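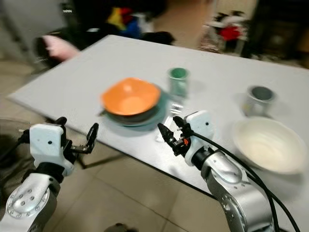
Gulier opens its table-clearing lessons to beginners

URKALCOMBE, February. Gulier is opening its robot teaching program to people who have never touched a robot before, and we could hardly be happier about it! Starting this month, local residents can book a session at our Urkalcombe workshop and teach a two-armed robot to sort and stack dishes by steering its arms themselves.

The person teaching works a pair of hand controls, and the robot's arms and grippers follow. Every run is recorded, and the recordings are used to train the robot to do the same job without a person at the controls. Each visitor gets 30 minutes of practice before any recording starts, then teaches for as long as they like, up to two hours.

"Bowls are where people fall in love with it," said Mared Gwynne, who leads the program. "You come in from the side, you feel your way to the rim, you miss, you try again (I missed for most of my first afternoon), and then up it comes. We had 11 people in for the trial and they all wanted another turn."

The lessons use everyday bowls, plates and cups in mixed sizes and colors, set out differently for each run. Teachers are free to choose which arm goes first and what gets stacked on what. Clear plastic pieces are part of the set too, and they are tricky to grip well.

Boonmee Chuensuk, who writes the training software, wants as many different hands on the controls as possible. "Iolo stacks fast and Gwenllian lines everything up first. I want both of those in there, and yours as well."

Sessions are free and run from 5 p.m. on workshop evenings. Teachers must be 16 or older. No technical background is needed, and seated controls are available on request.

Contact: Afonso Prata, Press Office, Gulier, Urkalcombe | © Gulier. All rights reserved. | Back to top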